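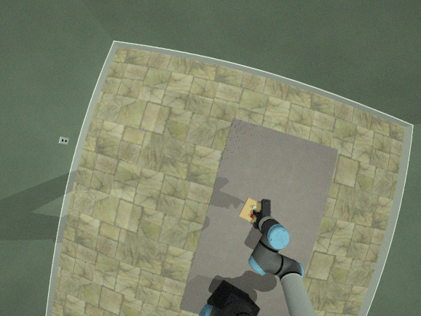 4. Sealing the floor

Read section 3 first if the grout is less than 29 days old. Don't seal over fresh grout.

You need: Hulturberg stone sealer, flat mop or lambswool pad, clean tray, lint-free cloths, painter's tape, gloves.

1. Sweep, then vacuum. Get into the joints – grit left there gets sealed in for good.

2. Wash with the neutral cleaner. No vinegar, no bleach, nothing lemon scented. Rinse with plain water and change the water often.

3. Let the floor dry overnight. Longer in damp rooms. Tape a square of plastic to one tile, check it in the morning. Fog underneath = wait.

4. Tape off baseboards and door trim.

5. Test patch. Pick a tile behind a door or under a cabinet. Some stone goes a shade darker and it wont go back.

6. Shake the can. Pour a little into the tray, not on the floor.

7. Start at the far corner, work toward the door. Thin coat, joints included. One 200 sq ft room per can on dense stone, less on porous.

8. Wipe up anything still sitting on the surface after 6 minutes. Dried puddles leave a haze, see section 7.

9. Second coat after 2 hours. Same method, other direction.

10. Pull the tape while the last coat is still a bit tacky.

CAUTION: Windows open. No pilot lights, no heaters. Lay used cloths flat outdoors to dry – do not ball them up in the trash.

NOTE: Polished tile mostly doesn't need this. Put a few drops of water on it – if they bead up, skip to section 5.

NOTE: Keep rugs and furniture off untill the next day. Felt pads under chair legs after that.

Reseal every March in kitchens and entry ways, every other year elsewhere.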